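4.2 Does cup colour change how much people drink?

Okonkwo (2000) claimed that people pour less water into a blue cup than a pink one. We doubt it. The Stilwood trial behind the claim had 14 adults, and the two colours were never offered at the same table.

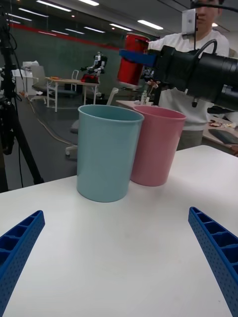 Figure 2. A pale blue and a pink plastic cup, side by side on a white table.

Bassey's repeat at Rulthorpe found no gap once cup size was matched — a step the first trial skipped. The Steltarthorpe data lean the other way, but they rely on diaries filled in at night, and we give them little weight.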